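Ticket 706: Wrist camera episodes rejected at upload, Vernport station

Status: Resolved
Opened by: Kerubo Mussa
Project: Koster (floor and cable set) 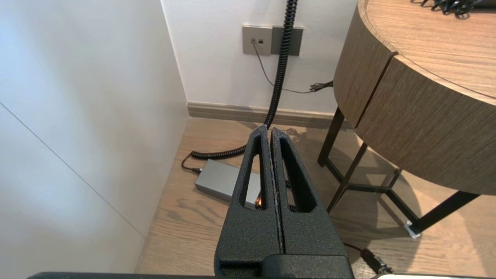

Problem
Episodes recorded at Vernport upload to Arkora but fail the sync check. The error is always the same: "joint stream shorter than video stream." We need 2,000 good episodes for the Koster set and only 1,171 had passed when I opened this. The arm moves normally and the live view looks fine.

Steps to reproduce
1. Start a new session in the recorder.
2. Record any episode longer than a minute.
3. Stop, label and upload.
4. The check fails within a few seconds.

Short episodes sometimes pass. Reset clips almost always do.

Log

June 9, 2022
Restarted the recorder and the arm controller. No change. Recorded three test episodes with the gripper closed and the arm parked. Two failed.

Next entry
Swapped the wrist camera cable for the spare. Still failing, so I put the old one back. Free disk space is fine.

Next entry
Compared time stamps by hand. Video runs the full length of the episode. The joint stream stops early — always at 998 samples. Gripper width stops at the same point. That looks like a limit in the software, so I left the wiring alone after this.

Reply from Plullavska support
Please check the buffer setting in the recorder profile. The February update put it back to the default on some stations. It should be set to "stream to disk."

Next entry
Confirmed. Our profile was on "hold in memory." Changed it, saved, restarted the recorder. Ten long episodes recorded, ten passed.

Failed episodes
These can't be repaired. The missing joint samples were never written. I tagged them "video only" so they stay out of the training split. Please don't delete them yet — the labeling group may want the footage.

Still open
The recorder should warn the operator when the buffer is full. Filed as a separate request.

Closed by: Kerubo Mussa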